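Mending at Home: What People Keep and What They Throw Away
Project report by Erlinda Soriano

I chose this subject after my grandmother gave me her darning mushroom, and I have to admit I had no idea what it was for! She grew up in Tumard, where the shop sold wool by the ounce and a jumper was expected to last through at least two children.

My questionnaire went to 49 households, and 40 of them sent it back, which was far kinder than I deserved given how long it was. I asked what they had repaired since January, who had taught them, and what made them give up on a piece of clothing.

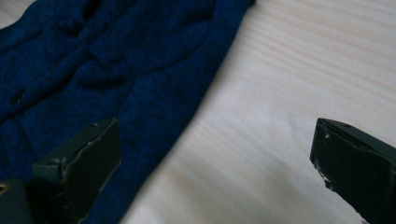 Most people could sew on a button, but very few would try a hole in an elbow. Several wrote long, lovely notes in the margins about mothers and aunts - one covered the whole back page - and these told me more than the tick boxes did. Younger people mostly said they had never been shown how.

If I did the project again I would ask fewer questions about cost and leave much more room for stories. I would also visit the wool shop in Vonavton earlier in the day, as it shuts at one o'clock and I missed it twice.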